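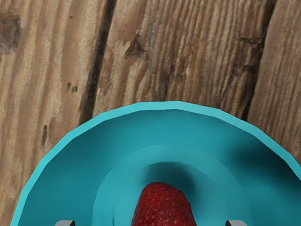
Does the oil go tacky if you leave it overnight, one buyer asked us last week. Yes if you put it on thick. Wipe off the extra after 20 minutes and it won't.

Plalex Table & Board Oil
Made by Sokel. Sold in the US by Radebe Supply.

Penetrating oil for bare or previously oiled wood. Old tabletops, benches, shelves, cutting boards. Not for varnished or painted wood, it just sits on top. Goes on clear, dries to a low sheen. Light smell, gone in a day or so with a window open.

Sizes
200 ml can, item 1395
300 ml can, item 1395-L
Applicator pad sold seperately, item 57

Old planks with cracks and knots: go easy. Oil pools in the gaps and stays wet down there long after the top is dry. Run a dry rag along every seam before you walk away. Plalex will not fill a crack. For that you want Ura wood filler, put in first, left to cure, sanded flush. Ura takes the oil ok but comes up a bit lighter than the wood around it, so try a spot underneath.

How to apply
Sand with the grain, vacuum, wipe down.
Shake can. Thin coat with pad or lint free rag.
Wait 20 minutes, wipe off all extra.
Second coat next day. Very dry wood may want a third.
Light use after a day, full use after a week. No hot pans or standing water till then.

Rags: lay flat outside to dry or soak in water before they go in the trash. Do not ball them up. Oily rags can catch fire on there own.

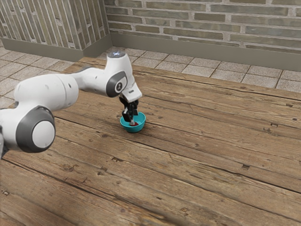

Shipping and returns
Ships ground only, lower 48. No air, no PO boxes. Unopened cans back within 30 days, you pay the postage. Opened cans no, sorry. Dented in transit, send us a photo of the box AND the can before you toss anything.

The 300 ml is on backorder, more due end of November. The 200 ml and pads are in stock. Mixed orders wait and go out together unless you tell us to split them (second shipping charge applies).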